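How to oil a bare wooden table

If you have just brought home an unfinished table, or sanded an old one back to the wood, please don't put so much as a mug on it until you've given it some oil. I learned this the hard way with a pot of beetroot soup, and my poor table at Brirodley still has the ring. The good news is that oiling is a gentle, pleasant sort of job (put the radio on!) and you can do the whole top in an afternoon, then leave it be.

You'll need fine sandpaper, a tin of hardwax oil, a few lint-free cloths and a pair of gloves. My 800 ml tin has done two tables and a bread board, and there's still a bit sloshing in the bottom.
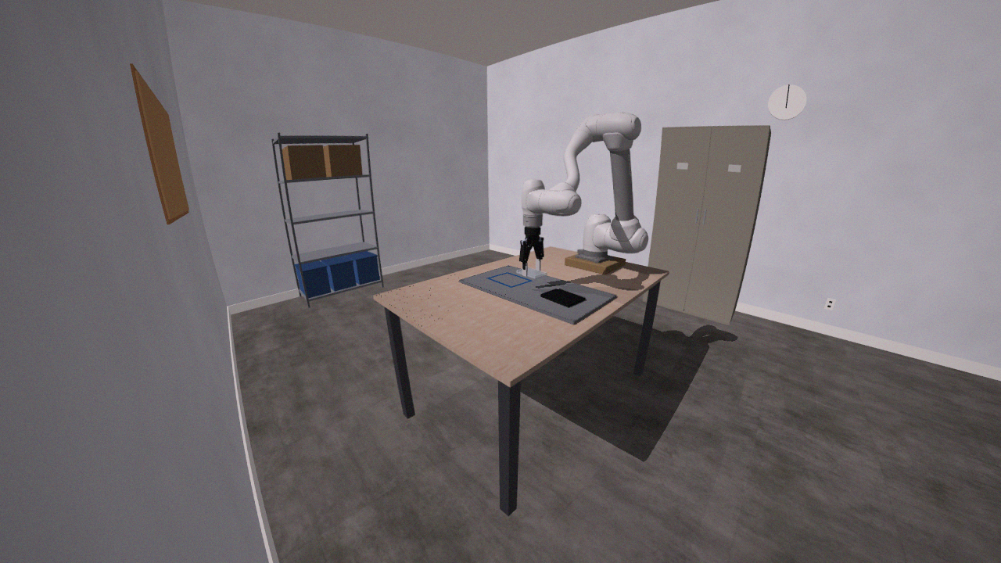

Start with the sanding, and go along the grain with long, easy strokes, leaning no harder than you would to wipe up crumbs. It's worth crouching down so the light skims across the top, as scratches love to hide until the oil goes on. On a pale, pinkish-tan top like this one, with only a faint grain, you may have to look twice to see which way the lines run, so do take your time. And go softly at the edges if they're thin, where it's terribly easy to round them over without meaning to.

Wipe away every bit of dust with a barely damp cloth and let the wood dry. Then pour a small puddle of oil on to a clean cloth and rub it in, working in patches until the whole surface has an even sheen. Wait ten minutes and wipe off whatever is left sitting on top. Be thorough here, or you'll have a sticky table for weeks.

Leave it overnight, rub very lightly with your finest paper, and do it all again. Two coats will suit most tables, though I always give mine a third in August when the windows can stay open.

Lay the used cloths out flat outdoors to dry before you bin them, as oily rags left in a heap can catch fire.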